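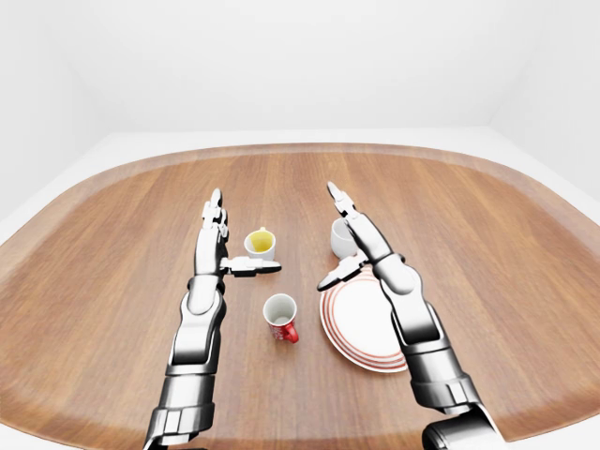
D. Boateng
Product Support, Skemine

Section 4: Oiling a wood tabletop with the Herneck kit

Read the whole section first. Have rags ready before you open the can.

1. Clear the table. Wipe off crumbs, wax, old polish. Damp cloth, then a dry one. Wait till it's fully dry.
2. Sand lightly with the gray pad. Light pressure. Vacuum the dust.
3. Stir the can, don't shake. Bubbles will show up in the finsh.
4. Pour a small puddle, spread thin. One can covers 29 square feet, so most tables need less than you think.

CAUTION: Oily rags can catch fire by themselves. Soak in water, lay flat outside to dry. Never ball them up in the trash.

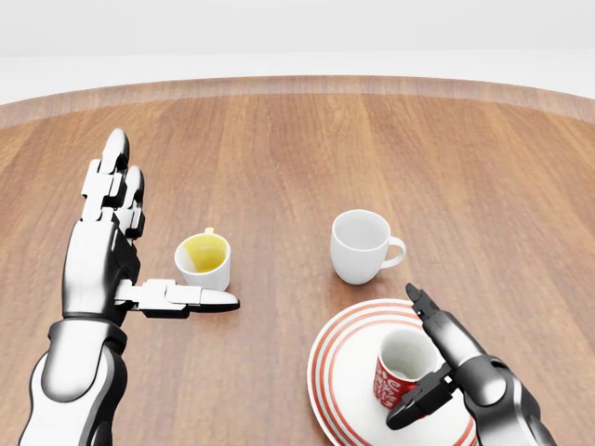 5. Wipe the oil on, then wipe it off, 4 minutes apart at most. Any longer and it gets tacky. Always go with the grain, even near a curved edge where you'll want to follow the rim. On a round reddish-brown top like this one the long straight lines run from the near side to the far side, so the strokes do too. Check from a low angle for shiny spots, buff them out.
6. Second coat next morning if it looks patchy. 2 coats is the max. More just sits on top and stays soft.

Note: Rirdale tinted oil goes on the same way but needs a test patch underneath first. Color can come out darker then the label.

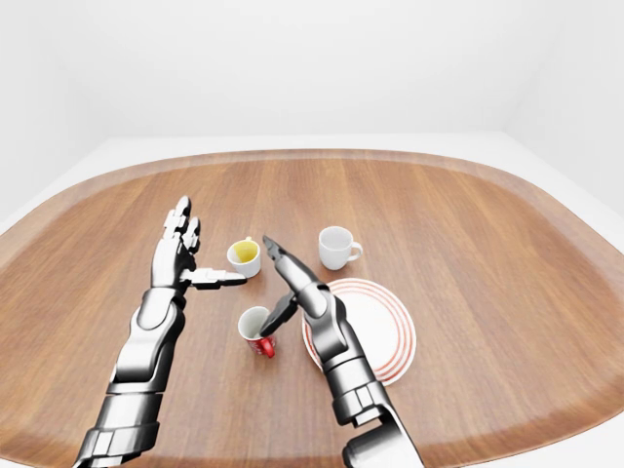

Fig. 3. Wood tabletop, grain front to back, with a red cup and a white cup of yellow liquid.

7. Keep drinks, plants and hot dishes off until cured. Blot spills, don't rub.

Sticky after a day? Too much oil. Rub with a rag and a little fresh oil, wipe dry. Still sticky, see part 173 (remover) in the parts list.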